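# Comprar pinzas antes que brazos

Llevo semanas peleándome con el presupuesto de automatización y tengo ganas de soltarlo todo aquí, así que paciencia. En la empresa queremos que un robot prepare pedidos pequeños de droguería y merienda (tubos, botecitos, bolsas), y la primera reacción de todo el mundo fue la misma: ¡a comprar el brazo! Correia nos pasó una oferta preciosa, con su armario, su instalación y su curso de dos días. Yo voté en contra, y sigo pensando igual.

Mi opinión es que el primer dinero tiene que ir a las pinzas de mano y a las horas de la gente que las usa. El brazo puede esperar a noviembre.

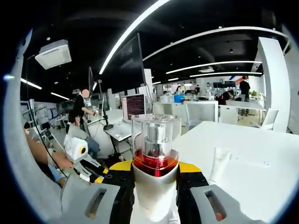

Porque el brazo, el día que llega, no sabe hacer nada. Lo que le enseña son las demostraciones, y esas se graban con personas moviendo cosas durante horas. En nuestra hoja de cálculo el brazo tenía 13 líneas, con tornillería y todo, y las demostraciones una sola que ponía «varios». ¡Varios! Ahí dentro estaban los turnos, las sillas, los recambios, el almacenamiento y los cables. Cuando lo desglosé me salieron 517 horas de trabajo, y hubo un silencio bastante largo en la reunión.

Mevora, que vende kits completos, insiste en que con un solo puesto basta para arrancar. Puede ser, si tu producto es siempre la misma caja. El nuestro no lo es, y por eso pedí una partida propia para los objetos de práctica, que hay que reponer a menudo y que casi siempre acaban saliendo de la caja chica. Un tubo blanco de pie sobre el tapón se agarra de una manera, un botecito tumbado de otra, y una bolsa de plástico transparente arrugada sobre una mesa blanca es otro mundo.
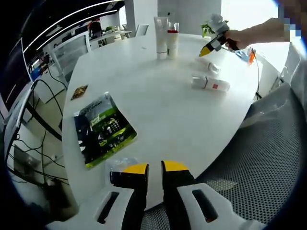
El segundo gasto que defiendo es el duplicado. Pedir una sola pinza para ahorrar me parece tacañería mal entendida: si se estropea, se para el turno entero, y además hay tareas que piden dos. En una mesa redonda como la nuestra caben de sobra la pinza de puntas amarillas que tienes delante y otra, gris y blanca, entrando desde el lado contrario, con los botes en medio. Zustix nos ofrecía un 20 % de descuento llevándonos dos, así que la discusión duró poco.

Luego está el mantenimiento, donde confieso que me equivoqué. Yo había reservado 50 euros al mes para almohadillas y cables y me quedé cortísimo (lo siento, contabilidad). Tamusetti, en cambio, te mete un contrato anual que cubre hasta lo que no tienes. Prefiero comprar recambios sueltos el primer año, apuntar lo que se rompe y negociar después con esa lista en la mano.

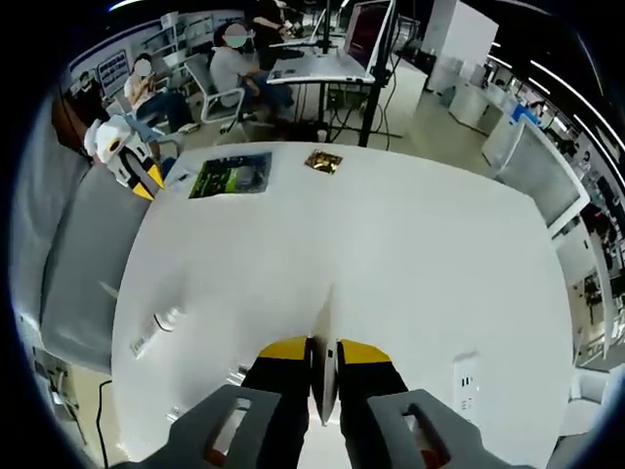

*Un panel blanco y delgado, de pie entre los dedos de la pinza.*

¿Y el brazo? Claro que lo quiero, no soy de piedra. Pero quiero elegirlo sabiendo qué piezas se nos resisten y cuánta fuerza nos hace falta. La oferta de Correia sigue en mi cajón y la volveré a mirar en noviembre, con los datos de estos meses al lado.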